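3.2. Ce que les visiteurs retiennent d'un enclos enrichi
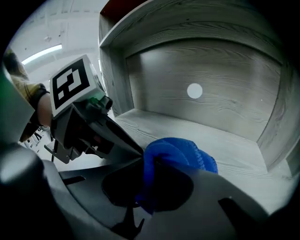 Les travaux sur l'enrichissement du milieu se sont longtemps concentrés sur l'animal, et c'est bien normal. Le versant humain de la question nous paraît pourtant passionnant : que reste-t-il, une fois la visite terminée, de ces minutes passées devant une loutre qui fouille, retourne et recommence ? Pour le savoir, nous avons interrogé des familles à la sortie de deux parcs, Hivham et Fistthorpe, de l'ouverture de la saison, le 4 mai, jusqu'à la fin de juillet.

Chaque entretien suivait le protocole Tramus, qui comprend 16 questions ouvertes et laisse aux enfants le temps de répondre avant les adultes (un choix dont nous nous félicitons encore !). Les réponses ont été codées selon trois registres : le comportement observé, l'émotion ressentie et le lien établi avec l'espèce à l'état sauvage. La figure 3 présente leur répartition par parc.

Figure 3. Répartition des réponses selon le registre, à Hivham et à Fistthorpe.

Le troisième registre nous a réservé la plus belle surprise. Devant les bassins enrichis, les visiteurs parlaient spontanément de rivières, de berges, de nourriture à trouver - un vocabulaire presque absent devant les bassins témoins. À Fistthorpe, où les soigneurs commentent le nourrissage, cet effet était plus marqué encore, et plusieurs enfants reprenaient mot pour mot les termes entendus. À Hivham, les panneaux seuls produisaient un résultat plus discret, mais bien réel.

Ces observations prolongent l'hypothèse de Hauksdóttir sur l'attention partagée, tout en l'étendant à des groupes familiaux de taille variable. Elles appellent une réserve : les familles pressées ont souvent décliné l'entretien, et leur regard manque à notre corpus. La section suivante revient sur ce biais et sur la pondération retenue.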